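カテゴリ:データセット/ことばと暮らし
6月 文・Igor Czerwiński

Fesby 家事ことばコーパス README

手に取ってくださってありがとうございます。Fesbyは、家のなかの仕事を人がどんなことばで言いあらわすかを集めた、小さな日本語テキスト集です。「すすぐ」と「ゆすぐ」はどう使い分けるのか、布巾は「かける」のか「干す」のか、そういう細かいところが気になって仕方のない人間がふたり集まって、夜な夜なつくりました。もうひとりはMiłosz Adamczykで、表記ゆれの整理はほとんど彼の仕事です(わたしは話を脱線させる係でした)。

収録内容

短い聞き書きが699件、そこから切り出した用例文が1000件以上あります。聞き書きは一件が数行のものから、おばあさんの漬物の話が延々と続くものまで、長さがまるでそろっていません。そろえようとした時期もあったのですが、切ってしまうと話し手の息づかいが消えてしまうので、そのまま残しました。

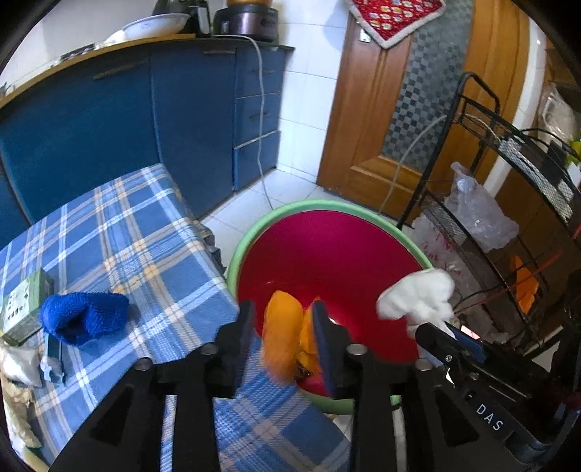

ファイルは二つに分かれています。talks.tsv が聞き書きの本文、usages.tsv が用例文で、どちらも文字コードはUTF-8、区切りはタブです。用例文には動詞の見出し、場所のラベル(台所、風呂場、庭など)、それから話し手の出身地方が付いています。出身地方は本人の申告どおりで、「半分は関西」と答えた方の欄には、ほんとうに「半分は関西」と書いてあります。機械で読むときは少しご注意ください。

方言について

方言形は43語を見出しに立てました。標準語への言い換えは note 列に入れてありますが、あくまで目安です。とくに「うるかす」は、米にも茶碗にも使う方と、米にしか使わない方がいて、Miłoszとわたしのあいだでも最後まで意見が合いませんでした。迷った用例には疑問符を付けてありますので、詳しい方はぜひ教えてください。
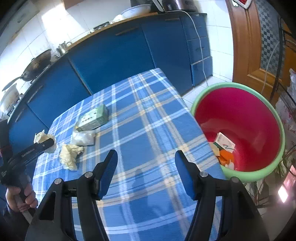
場所のラベルでいちばん悩んだのは、食卓まわりのことばでした。食卓は台所の一部なのか、それとも独立した場所なのか。写真の台所のように、青い格子柄のクロスをかけたテーブルが青い下の戸棚のすぐそばにあるような家では、「台所を拭く」と言ったときにテーブルまで含めるかどうか、聞いてみると人によって答えが分かれそうです。クロスにしても「敷く」と「かける」の両方があり、端が横に垂れていれば「かける」と言いたくなる気もしますし、そうでもない気もします。結局、食卓は「台所」と「居間」の両方のラベルを付けられるようにしました。

既知の問題

・掃除より炊事の用例がずっと多く、庭仕事は20件しかありません。
・「しまう」と「片づける」の区別は、前半と後半で基準が少し変わっています。
・Undeckで変換した古い版では、長音記号がときどき消えます。新しい版をお使いください。

利用と連絡先

研究でも授業でも趣味でも、ご自由にどうぞ。引用の際はコーパス名と版を書いていただけるとうれしいです。誤字の報告はPleltbridgeの掲示板で受け付けています。返事はたいていMiłoszのほうが早いです。次の版では、Rezendeの読書会のみなさんから預かった洗濯の話を加える予定で、いまは仮名遣いを直しているところです。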